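Asnakech Kassa
Thread: getting a washer door and a basket through the same planner

Spent most of September on the laundry task in Tufa, our planning stack. Writing down what changed before I forget the order it happened in. Mostly perception and planner stuff.

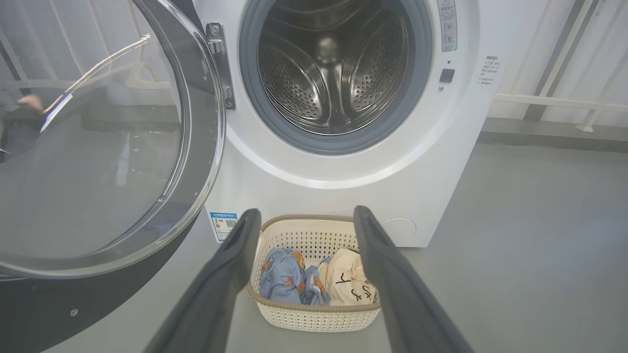 Wrist view, door open, drum empty, two garments in the basket.

1/ Background for people who don't follow me for this. Tufa takes a wrist camera stream and a task description and produces short motion segments. Ganutura is the perception side. Proltis is the logger and replay tool. Robel Gudeta owns the controller and I own the planner, so when something goes wrong between us we argue over a Proltis replay.

2/ The task is basket to drum. Find the opening, find a garment, grasp it, carry it in, let go, come back for the next one. We start with the door already open. Door opening is a separate skill and I'm leaving it out of this thread.

3/ First problem was the door glass. Look at the porthole in the wrist view. You get the room through it and a reflection on it at the same time. Ganutura's depth estimate treated the glass as a hole with a room behind it, so the planner was happy to route the arm straight through the door.

4/ I tried filtering by depth confidence. Bad idea. The confidence on the glass was high, because the network was confidently measuring the curtain behind it. You can't threshold your way out of that.

5/ What we do now: fit a circle to the dark outer ring of the door, fit a second one to the drum opening, and use the hinge side to decide which is which. Anything inside the door circle gets filled as solid before the collision map is built. The fill is a thick disc with padding on both faces. Ugly, works.

6/ The circle fit runs on 13 keyframes from the approach segment. I started with a single frame and the ring fit jumped whenever a reflection crossed the edge. With 13 it stays put. If the camera doesn't move enough between keyframes, the fit is rejected and the planner asks for a wider sweep.

7/ Second problem was the drum wall. Perforated steel is miserable for matching. The holes repeat, so the matcher locks on one row off and reports a nice clean result with the wall in the wrong place. The lifter paddles catch the light too, and the highlights move when the camera does.

8/ I stopped trying to reconstruct the drum. The planner gets a cylinder, aligned to the opening circle, with a depth we measure once per machine and store in the config. The paddles aren't modeled at all. The release point sits far enough from the wall that they don't matter for clothes.

9/ Someone will ask why not use a CAD model of the washer. We did, for a while. Then every new machine meant someone spending an afternoon lining up a mesh. Two circles and one number take a few minutes.

10/ Third problem: the basket. It has a lattice wall, so you get partial depth through the openings and the segmentation mask breaks into crumbs. Worse, a cream garment in a cream basket. Ganutura kept merging the two and proposing grasps on the rim.

11/ Fix for the rim: it's a different color from the basket body, brownish gray against cream, so we detect the rim first and use it as a boundary. Grasp candidates have to fall inside the rim loop with a small margin. This is a rule, written by hand, and I'm not sorry. A basket with a matching rim will need something else.

12/ Printed fabric is easier than plain fabric. The light blue one with the bears gives the tracker plenty to hold onto. The cream one has black marks on part of it, and the tracker drifts toward those marks whatever the cloth is doing. We cap how far the grasp point may move between updates, and past the cap it re-detects from scratch.

13/ Gripper fingers. They sit in the bottom of every wrist image, so we mask them out before segmentation. The mask used to be one static polygon. It was wrong as soon as the fingers opened or closed. Now it's rendered from the finger joint state, one lookup per frame.

14/ That exposed a timing bug I'm still annoyed about. Joint state and image timestamps came from two different clocks. Offset was 36 ms. When the fingers were still you'd never notice. When they were closing, the mask trailed the real finger and a strip of finger got labeled as cloth.

15/ Robel found it by scrubbing one replay back and forth in Proltis. I had been retraining the segmenter for two days. The fix was to stamp both streams at the driver and drop the pair if they disagree. Change to the controller: four lines.

16/ Planner side. The old version planned the whole carry in one go, basket to drum. It failed a lot, and when it failed you couldn't tell which part was infeasible. I split it: lift, clear rim, align with opening, insert, release. Each segment has its own time budget.

17/ Budget for the insert segment is 800 ms. If it can't find a path by then, it backs up to the align pose, shifts, and tries again. Two retries, then it stops and asks for a person. I had it at five retries at first. It almost never found anything after the second.

18/ Hanging cloth is still modeled as a box below the gripper. The box length comes from the segmenter right after lift. Long sleeves break this. A sleeve swings outside the box and brushes the door seal, and the planner has no idea. Open problem.

19/ Release check. After the fingers open and the arm backs out, we compare the drum region before and after. Perforated steel versus not perforated steel turns out to be a decent signal, so the holes that wrecked the matching are useful for once.

20/ Regression set is 1332 replay clips, pulled from Proltis and labeled by failure type. Every planner change runs against all of them overnight. The labels I use most are "glass as hole," "rim grasp" and "mask lag." The last one is only kept so the clock thing can't come back.

21/ Replays only cover the perception and planning decisions. They can't tell you what the cloth would have done under a different motion. For that we still run on the arm, with a person at the stop button.

22/ We also moved the configs into Trarkora, so each machine has a single file: opening radius, drum depth, hinge side, basket rim color. Before that they were spread over launch files and one spreadsheet. If you have a setup like that, move it early.

23/ Next on my list is the sleeve problem. I want to replace the box with a short chain of spheres updated from the wrist view. Robel wants to slow the carry down and see how far that gets us. We're trying his first, it's a one-parameter change.

24/ Replies are open if you've dealt with transparent doors on ovens or dryers. I'd especially like to hear how you handle a door that's only half open, where the ring shows up as a thin ellipse and my circle fit gives up.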